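The Blue One

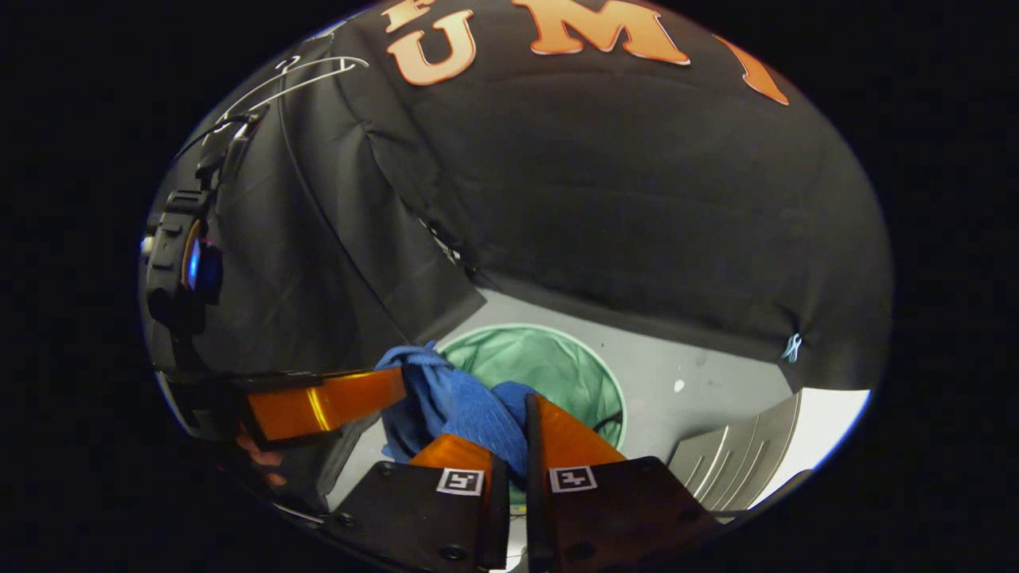 Gleice Trindade loved laundry the way other people love the footy, loudly and with opinions. She had moved into the flat at Stirkmont in February with one suitcase, a kettle, and a round mint-green mesh hamper she'd carried on her lap for the whole bus ride, and the hamper went in before the kettle did. She tried it by the window, she tried it behind the door, and then she put it at the foot of the bed where she could get a shirt into it from the pillow on a good throw. Perfect!

"It's a bucket," said her brother on the phone.

"It breathes," said Gleice. "It's mesh. Everything in it breathes."

"You've rung me up to talk about a bucket."

She had, and she talked about it for another 20 minutes.

The laundry at Stirkmont was down in the basement, two washers and a dryer that took coins and thumped like someone moving a piano. You had to walk past all the letterboxes to get there, and that was how she learned her neighbours before she'd met a single one. Peletti, third floor, got seed catalogues. Latuheru, across the hall, got postcards, fat bundles of them with a rubber band round the middle. She made up voices for both. Peletti's was wrong, as she found out later (much higher, and very fond of the word "marvellous"), but Latuheru's she got nearly spot on.

It was Latuheru who was sitting on the basement bench the night of the blue cloth. He had a crossword on his knee and his feet up on an empty basket.

"You're missing something," he said, when she'd emptied the dryer.

"I'm never missing anything."

"There's a bit of blue down the back."

And there was! She got her arm in up to the shoulder and felt around the warm drum and came out with it, all scrunched up and no bigger than a bread roll. She shook it. It stayed scrunched. It wasn't hers, though she wished it was – such a good plain blue, the blue of the paddling pool they'd had when she was six, the one that went down on one side so everybody ended up in a heap.

"Yours?" she said.

"Not mine. I'm a beige man."

She knocked on Peletti's door. Marvellous, said Peletti, but no. She tried the woman with the greyhound, and the students, who offered her noodles, and she stayed for the noodles. She pinned a note above the washers, FOUND, ONE BLUE CLOTH, VERY NICE, and somebody wrote underneath it, how nice? and somebody else wrote, 40 out of 100, and Gleice, outraged, crossed that out and put 100.

By the end of the month the note had grown two extra sheets. There was a recipe on it for lemon slice. There was a drawing of the greyhound. The students had asked if anyone owned a ladder, and Peletti did, and now there was a proper light on the basement stairs and you didn't have to feel for the last step with your toe.

No one ever claimed the cloth. Gleice used it to polish the taps, and to carry hot bread across the hall, and once, in a tight spot, as a scarf for a snow globe she was posting to her brother. Then it went back in the green hamper with everything else, and on washing nights she took the lot downstairs, singing, past the letterboxes. Latuheru moved his feet so she could sit down.

"Seven letters," he said. "Starts with L."

"Laundry!"

"It's a river, Gleice."

"Try it anyway," she said, and went to find her coins.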